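4.3 Swapping in a five-finger hand for a comparison run

This section covers removing the Stilleck two-jaw gripper, fitting the Plolten hand, and running the short comparison on the folded towel. Section 4.2 covers the same work for suction cups.

Before you start

You need the hand, its cable, the four wrist screws and the 3 mm hex key from the tool tray. The controller must be on firmware 33 or later. Older versions accept the hand but ignore its thumb joint.

CAUTION: Press the stop button and switch off tool power before you touch the wrist connector. Plugging in the hand with tool power on can damage both boards.

Removing the gripper

1. Jog the arm to the Service position, wrist up.
2. Switch off tool power on the Tools page. Wait until the page reads Tool: None.
3. Unscrew the collar on the connector and pull the plug straight out. Do not twist it.
4. Hold the gripper with one hand and take out the four screws.

Fitting the hand

5. Line up the pin on the hand with the hole in the wrist plate and push until the two faces meet.
6. Put in the screws by hand first, then tighten them in a cross pattern.
7. Plug in the cable and lead it away from the elbow side. Leave enough slack for a full turn of the wrist.
8. Switch on tool power and choose Plolten 5F from the list.
9. Set Grip Force to 200 and Speed to 100 for the first run. These are controller units and do not match the numbers used by the two-jaw gripper.

NOTE: If the list is blank, reload the Tools page. If it stays blank, reseat the plug with tool power off.

Checking the pose

10. Put the folded towel on the table and clear everything else out of reach.
11. Run Open Flat. The four fingers should point straight up, side by side, and the thumb should stand out wide from the palm, clear of the towel.

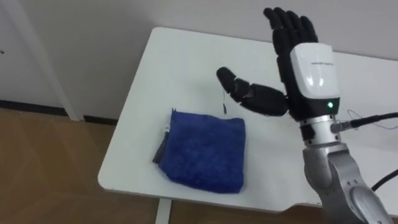 Zlata Fedoruk: On our cell the thumb stopped short in Open Flat until I ran Home Fingers twice. After that it was fine at Speed 100, but at 300 it came up short again, so I'd keep the speed down for the whole comparison.

The Home Fingers command is on the second tab of the Tools page. Run it with the hand clear of the table.

Running the comparison

12. Load the program Grorthorpe Towel. It has the same pick point for both tools.
13. Run it once at low speed with your hand on the stop button.
14. Run the full set. The log is saved under the tool name.
15. Refit the gripper, load its own force setting and repeat from step 12.

CAUTION: Do not reach in to straighten the towel between picks. Pause the program first.

NOTE: Use the same towel, folded the same way, for both tools. A thicker fold favors the hand and will make the two logs hard to compare.

Logs from both tools open side by side in the Compare view. See section 4.5 for how to read them.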